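4. Comparing wrist cameras and grippers before you commit

Applies to: Cluvik two-finger gripper, Limuseck two-finger gripper, Gunn arm controller
Last revised: October 17, 2024

Read this section before you bolt anything down for good. The Cluvik data sheet and the Limuseck data sheet both claim a repeatable close to the same point every time. Neither one says what the gripper was holding, how fast it was moving or how long the test ran. Treat both claims as unproven until you have your own numbers.

You will need one arm, one controller, both grippers, the wrist camera and its bracket, a hex key set, and a plain test surface with no pattern on it. Allow an afternoon for each gripper.

4.1 Mounting

1. Power down the controller at the wall switch. The soft stop on the Gunn pendant does not cut power to the tool port.

2. Fit the gripper to the wrist plate and tighten the bolts in a cross pattern.

3. Fit the camera bracket. Leave the bracket bolts finger tight for now.

4. Run the camera lead down the arm with enough slack for a full turn of the wrist. Turn the wrist by hand in both directions before you clip the lead in place.

5. Power up and wait for the steady light on the controller.

CAUTION: Keep your hands out of the gripper during power up. The Cluvik unit homes itself without warning. The quick start card describes this as a "gentle self-check." It will still pinch.

4.2 Setting the camera view

The Lustelden set-up software has an Auto Frame button. We don't recommend it. It looks for edges, and on a plain background it will pick whatever edge it finds first. Set the view by eye.

1. Open the live view and move the arm over the test surface.

2. Command the gripper fully open.

3. Tilt the bracket until both fingertips show in the lower half of the picture, with clear surface between them.

4. Check that the two fingers sit evenly on either side of centre. If one reaches higher than the other, the bracket is twisted. Loosen it and start again at step 3.

5. Tighten the bracket bolts, then check the view once more. Tightening nearly always moves it.

Note: Don't centre the view on the finger linkages. You want to watch the tips and the space between them.

4.3 The open and close test

1. Set grip force to 50 per cent and speed to 20 per cent.

2. Save one still with the gripper open. Name the file with the gripper and the bracket setting, or you will be guessing later.

3. Run 1,000 open and close cycles with nothing in the fingers.

4. Save a second still at the same arm position, gripper open.

5. Compare the two stills at full size. Look at the fingertip corners first.

6. Repeat with the other gripper. Use the same force, speed, arm position and lighting.

Note: The cycle counter in the Lustelden software also counts the homing moves and any retries. On our bench it read 1,033 at the end of a 1,000-cycle run. Take the count from the controller log.

4.4 Reading the stills

A matte grey surface is a good choice for the open still because dark fingers stand out well against it. It won't tell you much about depth. Anyone who promises a reliable height reading from one camera and a bare surface should be asked to show you. 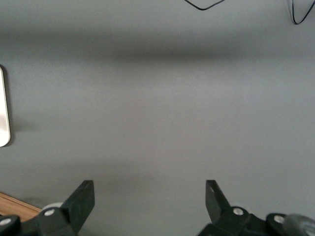
Figure 4-1. Wrist camera view, gripper open over a plain grey surface.

Use the fingertips for your comparison and ignore anything at the borders of the view. Cables can hang into the top of the picture, and nearby objects can show at the sides. Neither will matter if you measure from tip to tip. Soft shadows do matter to the software, which may report one as an edge. If it does, move the lamp and take both stills again.

Bright screw heads on the finger links make tempting reference points. Use them only to check that the camera hasn't shifted, and only with the gripper in the same position. They move with the links.

4.5 If the results look too good

1. Check that you haven't compared a still with itself. The software reopens the last file by default.

2. Check that the bracket bolts are tight.

3. Run the test again with a load in the fingers. An empty gripper has an easy life, and a good result here says very little about picking up parts.

Record both sets of results on the sheet in Section 9, including the bad ones. Go on to Section 5 once each gripper has finished two full runs.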